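Lornetti Tables

Lornetti Tables is a plugin for content management systems that lets site owners build sortable price lists and comparison tables. It is developed by Utness, a small software company based in Palham, and comes in a free edition and a paid edition called Lornetti Tables Plus.

Features

Tables are made in a visual editor and placed on a page with a shortcode. The free edition allows up to 100 rows per table and includes 2 layouts, Plain and Striped. Cells can hold text, links, buttons or small images. Visitors can sort by any column the owner has marked as sortable, and a search box can be switched on above the table. 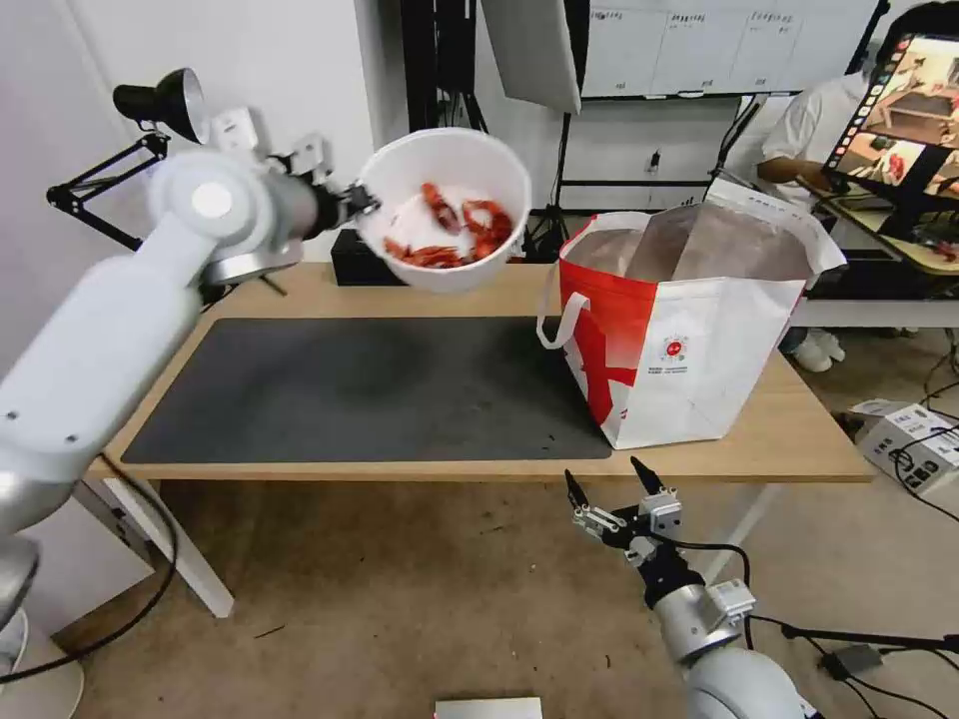 The paid edition raises the row limit, adds scheduled imports from spreadsheet files and lets owners hide columns on narrow screens. Each table can also be given its own style sheet — a setting that was once shared across the whole site.

History

The plugin began as an add-on for Taipe, an earlier page builder from the same company. Utness released it as a separate product after dropping work on Taipe. Version 2 was published on Monday, August 19, 2019, with a rewritten editor and support for right-to-left text. A November update fixed an error that caused merged cells to lose their borders.

Compatibility

Tables made with the original add-on can be opened in version 2, but custom colors must be set again. The interface has about 125 text strings available for translation. Formulas are not supported in either edition.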